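About Lovix

Lovix is a training school for people who operate and maintain low-voltage electrical control cabinets. We teach the panel from the front first: what each lamp, button and switch is there for, how to read a meter, and when to keep your hands at your sides. Wiring and fault finding come after that.

The school started as the in-house training room of Cullinane, a contractor that builds and services pump stations. Other companies began asking for places on the courses, and the training room became a separate business under its own name. Cullinane still sends its new hires to us each June. Most of our other students come from water utilities, food plants, cold stores and building services firms.

What we work on

Our main teaching area is the cabinet row. The cabinets are full size and have working fronts, and we power them for lessons. We tried printed panels and screen simulators in the early years and kept a few for homework, but students learn the layout faster when the knobs turn.

A first lesson takes place in front of two light gray cabinets standing next to each other. Students start with the pilot lights, working from left to right, and write down color and state for each one. They then go to the meter. A reading goes on the log sheet as displayed, with all its digits - no rounding, and no copying from the line above. On the left cabinet the three main lines of the meter are usually very close together, so a careless reader can put down the same number three times and not notice.

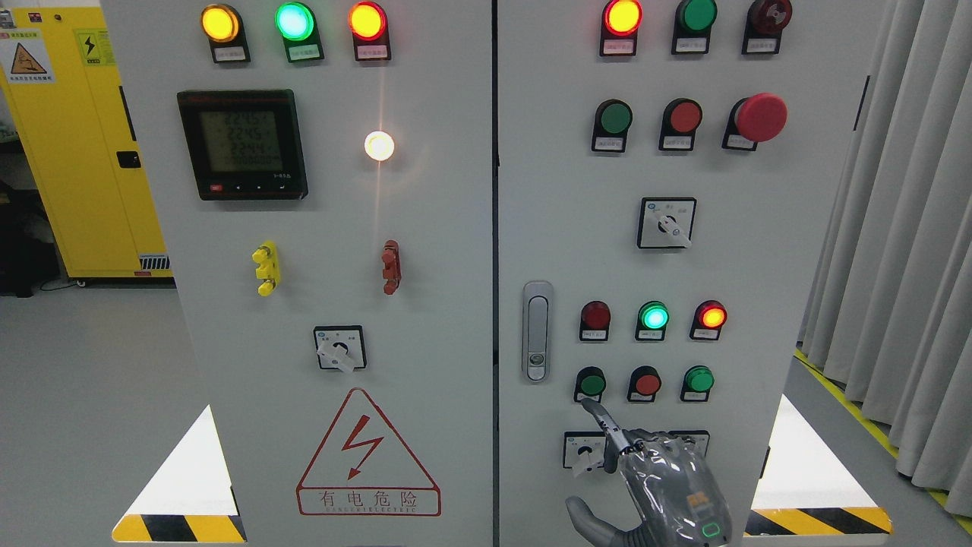 The courses

Panel Basics is the entry course. It has 41 hours of class time and needs no electrical background. It covers lamp colors, push buttons, selector switches, emergency stops, meter reading, log sheets and warning signs. Students leave with a signed record of the exercises they completed.

Panel Operation is the next level, at 155 hours. It adds start and stop sequences, isolation and lockout, test terminals, alarm handling and shift handover. Students work in pairs, one at the panel and one keeping the log, and change places halfway through each session.

Kirnari is our own workbook series, used in both courses. The current edition has 325 exercises. Answers are kept in a separate booklet that stays with the instructor.

Damuvero is the short refresher for people who already hold a record from us or from their employer. It is taught in small groups in the morning, beginning at 7:30, so that students can be back on site for the afternoon.

How we teach

Every exercise begins with looking. Before anyone touches a control, the student names the state of the panel out loud: which lamps are lit, what the meter shows, which way the selector handle is pointing. The instructor does not correct anything until the student has finished.

Selector switches get more time than most people expect. A handle turned diagonally can be read wrong by someone standing off to one side, so we have students stand square to the door and check the handle against the markings. The same rule applies to the meter, where glare from a bright lamp beside it can make the screen harder to read.

We also spend a full session on signs. The left cabinet has a red triangle with a lightning bolt and the Chinese text "有电危险", a warning of live electricity. Many of our students work on imported equipment and will meet signs in languages they do not read. They learn to act on the symbol first and find out about the wording later.

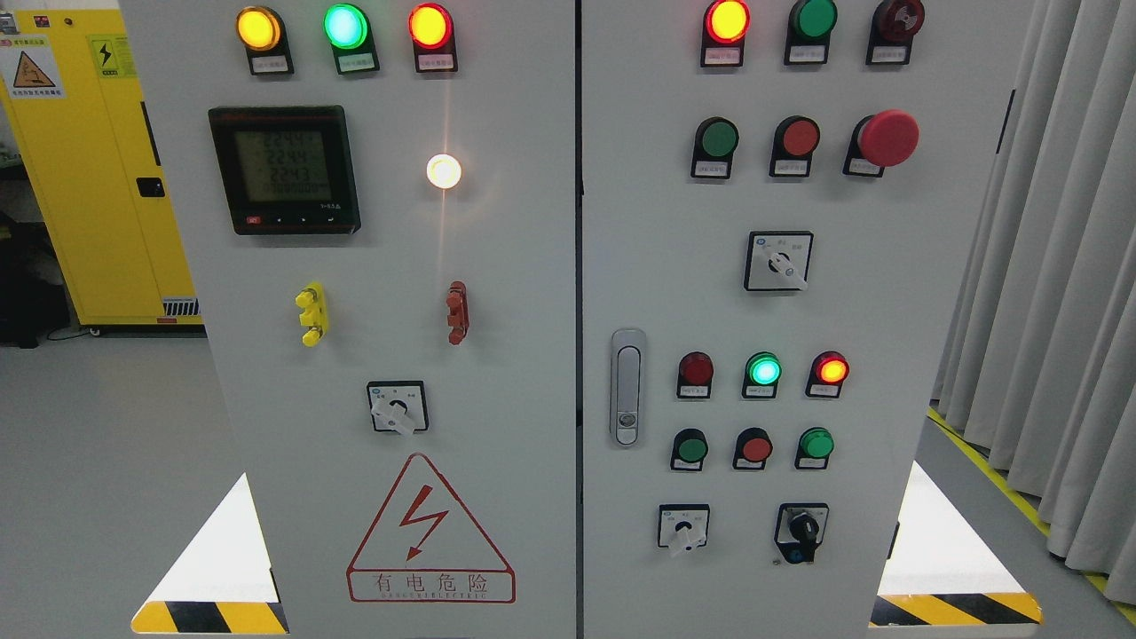 Safety in the cabinet row

Cabinet doors stay closed during operator courses. Only instructors hold keys, and a door is opened only with the supply isolated and locked off. Students wear closed shoes and leave rings and watches in the lockers. Anyone may press an emergency stop at any time and does not have to give a reason - we would sooner reset a panel than discuss it first.

Visiting and booking

The school is at 334 Station Road, in the single-story building behind the parking lot. Companies thinking of sending a group are welcome to sit in on a Panel Basics session. Please call the office ahead of time so we can save you a place, and tell us which kinds of panels your staff use at work. Group bookings for June fill early.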